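April, evening

Laundry day, the big one. I put off the towels for most of the month and then they all came due at once, the way they do. Started the first load at 6:30 before coffee. Rained until lunch so nothing went out on the line, and the dryer did all the work. I'll see that on the bill.

Babita Saxena called while the second load was in. She has moved the linens at the Hervieu over to a new supplier and is not happy with what she got. The bath sheets are fine, she says, but the hand towels came thinner than the ones they sent her to look at. She ordered 300 and 276 turned up, and she has been writing to them about the other 24 ever since. I told her to wash one five times and see what was left of it before she fought for more of the same. She said she might. We talked for a good while about her mother's knee and whether I was coming to Rultthorpe in the summer. I said probably.

After lunch I got to the hand towels. I have been trying to settle on one way of folding them and sticking to it, as the shelf by the bathroom is narrow and I have had three different folds on it all winter. In thirds the long way, then in half, is what my aunt did in Flirnodville. It gives a neat edge but the stack leans. In half and half again sits flatter and takes up more shelf.

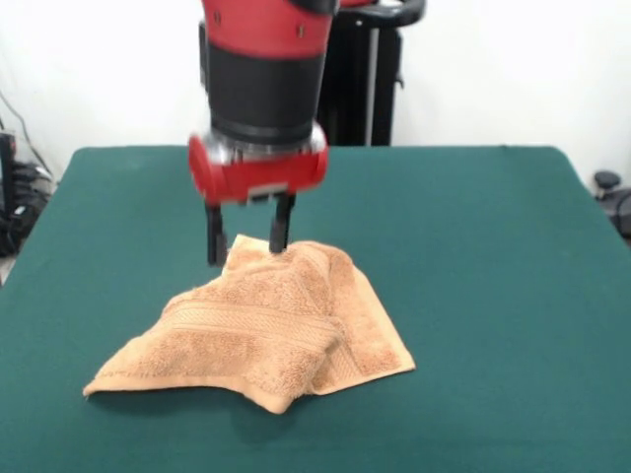

The terry ones are the slowest. They hold whatever crease they had when they came out of the dryer, and the woven band doesn't give the way the rest of the towel does, so if the band is crooked the whole fold is crooked. I found it goes better to take hold of a corner, shake once, lay it down and get the band straight before doing anything else. Pulling on the hem only makes it worse. Some of mine have shrunk along the band and will never be square again. Those went in the pile for the car and the dog.

I washed on warm, 90 degrees by the dial, which I don't believe. No softener this time. It makes them nice to touch for a day and then they don't soak up anything. Half a cup of vinegar in the rinse did about as well and the smell was gone by the time they were dry.

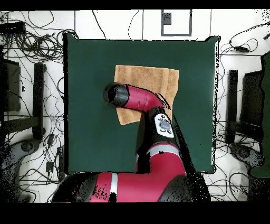
I did not get to the sheets. They are still in the basket and will be there tomorrow. What I did do was fold every hand towel I own, and the part that saves time is the flat part at the start. With a tan terry towel opened out flat on a dark green top, you can see right away where the edges run, much better than on my bedspread, where everything is beige on beige. I may get a piece of dark cloth to put down when I fold. Eken had some remnants in the window, I'll look next time I'm by there.

Final count for the shelf was 34, counting the two guest ones with the embroidery. In half and half again, in the end. They fit if I keep the washcloths in the drawer.

Soup for supper. Back is sore from standing. Need to call about the dryer vent, and buy vinegar.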